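Report on a visit to the Handling Laboratory at Demero

Visit date: 2025-07-09
Prepared for the members of the Nisen Technical Exchange

1. Purpose of the visit

The Exchange was invited to Demero to see the results of the laboratory's work on teaching robots to handle household utensils. Our party numbered 11, drawn from member firms and from two teaching institutions. The invitation followed a talk given to the Exchange in February, at which the laboratory presented its method in outline and offered to show it in use.

Members had asked in particular to see how the method behaves with tools that are held at one end and do their work at the other. Several of our firms handle such items in catering supply and in packing, and have found that a program written for one tool seldom serves for the next.

2. Arrival and introduction

The party was received in the ground floor meeting room, where Dr Eglītis gave an introduction lasting half an hour. Visitors were asked to leave bags in the room and to keep behind the yellow line during trials. Coffee was provided.

Dr Eglītis explained that the work is known within the laboratory as Hodetti, after the software that joins its parts together. The project is now in its second year. Its subject is narrow: how a robot with a plain two-finger gripper can learn where to take hold of a tool, and how it can tell that the hold is good enough to carry on.

3. The method

In most of the systems known to our members, the choice of grip is made before the arm moves. A camera fixed above the bench looks at the object, a grip point is chosen, and the arm goes to that point. If the object shifts as the fingers close, the system has no knowledge of it until the task fails.

The Hodetti method divides the work differently. A first choice is made in the usual way. Once the fingers have closed, a second judgement is made from the small camera carried at the wrist, which sees the tool and both fingertips together. The software compares this view with views recorded during teaching and gives the hold a score. A low score causes the arm to put the tool down and try again. A high score allows the task to go on, with the path of the arm corrected for the angle at which the tool is now held.

Teaching is done by hand. A member of staff guides a matching gripper through the task and the wrist view is recorded throughout. The set used for the present results contains 148 such recordings, covering 17 tools. Dr Eglītis stressed that the number is small by the standards of the field and that this had been a condition of the project from the start, as the laboratory wished to find out how little teaching would suffice.

Poor holds are recorded on purpose. The member of staff takes the tool too near the end, or at a slant, and marks the recording accordingly. We were told that early versions of the software had been taught on good holds only and gave high scores to nearly everything.

4. The trials

The party then moved to the bench area. The station prepared for us had a white plastic tray on a beige table, and the wrist view was shown on a large screen so that all could follow. The utensil of most interest to members was the wooden spoon. It is a simple object, but its handle changes in width along its length, and the laboratory regards the narrow neck below the bowl as the hardest part to judge. With the fingers lower on the handle, the bowl is left clear for use.

Polished wood also presents a difficulty for the camera. Bright spots on the bowl and on the tray move as the arm moves, and may be mistaken for edges. The laboratory deals with this by varying the lamps during teaching, so that the software meets the same hold under several kinds of light.

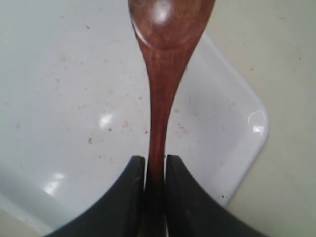

Mervin Chisholm remarked that a score taken from a single view tells the operator how the tool is held at that moment and very little about how it will be held once the bowl meets some resistance, and asked whether the score was taken again during the task. Dr Eglītis replied that it was, at short intervals, but that the repeated score was at present only written to the log and did not stop the arm. Linking it to the stop was described as the next piece of work.

The question led to a useful discussion. Members from the packing trade considered that a late stop might be worse than none if the arm were over an open container. The laboratory accepted the point and agreed that the response would have to depend on the stage of the task.

5. Results reported

The laboratory gave its results in the form of a comparison between the full method and the same arm working from the first choice alone. The advantage of the second judgement was greatest for long tools with shaped handles. For short, straight tools there was almost no difference, and Dr Eglītis did not recommend the added step for firms that handle only these.

The cost of the method is time. Each judgement requires a brief pause, and each rejected hold requires the tool to be put down and taken up again. The laboratory has not yet tested the method at production speed.

6. Matters for members

Members wishing to submit tools for trial may do so through the Exchange office. Tools should be sent in pairs, one for teaching and one to be kept back for testing, with a short note of how each is normally held.

The laboratory will make its written teaching procedure available to members on request. The recordings themselves remain with Demero for the present.

The Exchange thanks Dr Eglītis and the staff of the laboratory for their time. A request for a return visit, once the repeated score has been linked to the stop, has been entered in the programme for next year.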